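Fancy spending a day picking things out of a bin with two different robot hands?

Hello! I'm Priit Sepp and I look after the gripper trials at Desunside. We're comparing two hands this spring, the Orik and the Bromen, and I need 12 people to come and drive them for a day each. I've done so many practice runs myself that I know every trick by now, so my own times are useless for the comparison (and my colleagues are just as bad).

You'll sit at a desk next to the cell and steer the arm with a hand controller. One at a time you move the objects from the front bin to the back one, then we reset and go again. There are 22 runs in the day, half with each hand, with proper breaks and a decent lunch. After every block of runs I'll ask you to fill in a short form about how the hand felt to use. Be as rude as you like!
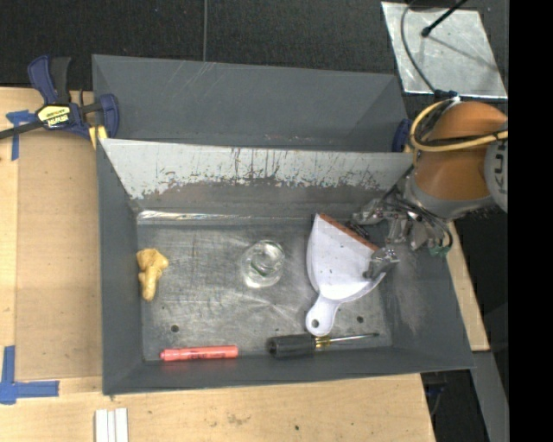

The hand at the dustpan, with the glass, marker and screwdriver still in the front bin.

The object set changes through the day. Clear things like the glass are a favourite of mine, and so are long thin ones lying right up against the wall. If you drop something, fine, we write it down and carry on.

You don't need any experience with robots. Gamers are welcome, people who have never held a controller even more so. You do need to be over 18, able to use both hands comfortably and happy to be recorded while you work (hands and voice only).

We pay 4 instalments of nothing for travel, sorry, but the day itself is paid and lunch is on us. Sessions run in the Contreras building, room 578, and the first one is on Saturday, April 27, 2024. Weekday slots follow after that.

To sign up, send me a couple of lines with the days you can do and whether you're left or right-handed. I'm short of left-handers at the moment, so please pass this on if you know any.

Priit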